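Prustix method

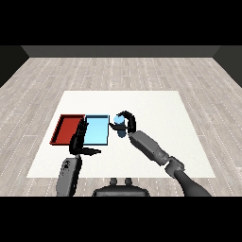

The Prustix method is a commercial exercise program built on short, very slow resistance sessions. It was devised by the trainer Leif Overgaard and is sold through licensed studios under the Cuesta name. Its promoters say that one brief session every 4 or 5 days can replace a normal week of strength training. Independent support for that claim is thin, and most of the material usually cited in its favor was written by people who earn money from the program.

Origins

Overgaard ran a small gym in Bremgate before he began teaching the method. In his own telling, he came up with it while recovering from a shoulder injury, when he could only lift light weights and had to move them slowly. Early members of the Bremgate gym remember things a little differently. Several have said that slow lifting was already offered there as a regular class, taught by Sille Holst, who left before the Prustix name was in use. Holst has never claimed to be the inventor. She has said in interviews that slow lifting was an old idea when she learned it, and that the classes she taught had no special name.

The first Cuesta studio opened in August, in the same building as the original gym. Wovton, a maker of weight machines, later became a partner and now supplies the equipment used in all licensed studios.

Method

A session normally includes a leg press, a chest press, a row, a pulldown and a back extension. Each is done for a single set. The weight is raised and lowered at an even, slow pace until the client can no longer move it with good form. There is no warm-up beyond the first few repetitions, and clients are told to avoid other hard exercise on the days between visits. Music is not played in the studios.

The trainer keeps a chart of the load and the time under load for each machine. Progress is judged almost entirely by these charts. Critics point out that a person who practices the same movement on the same machine will usually post better numbers for a while, whatever the program, and that the charts say little about health or body weight.

Claims and evidence

Cuesta advertising has promised faster fat loss, stronger bones, better sleep and a "metabolic reset." The last phrase has no agreed meaning, and the company has not defined it.

The most quoted piece of evidence is a company survey of 3,653 clients, most of whom reported feeling stronger. The survey had no comparison group and was sent only to current members, so anyone who had quit was left out. A smaller trial with 200 participants was run by Ketill Hjaltested, then a paid adviser to Wovton. It found gains in leg strength but no difference in body fat between the Prustix group and a group doing ordinary weight training. Studio brochures mention the first result and leave out the second.

Bergþóra Kvaran, a physical therapist who reviewed the program for a trade newsletter, wrote that slow lifting is a reasonable choice for beginners and for people who dislike gyms. She found no sign that it did anything ordinary lifting does not. She was also doubtful about the advice to rest so much between sessions – walking and cycling on the off days, in her view, would do most clients more good than sitting still.

Certification

Trainers are certified after a short course and a practical test. The course was first written by Hanne Ásgeirsdóttir, who has since asked for her name to be removed from it, saying the section on nutrition was added without her approval. The company says that section was checked by experts but has not said who they were.

Certificates must be renewed for a fee. Renewal does not require a second test.

See also
Circuit training
Resistance training
Weight machine

This page was last edited on May 27, 2024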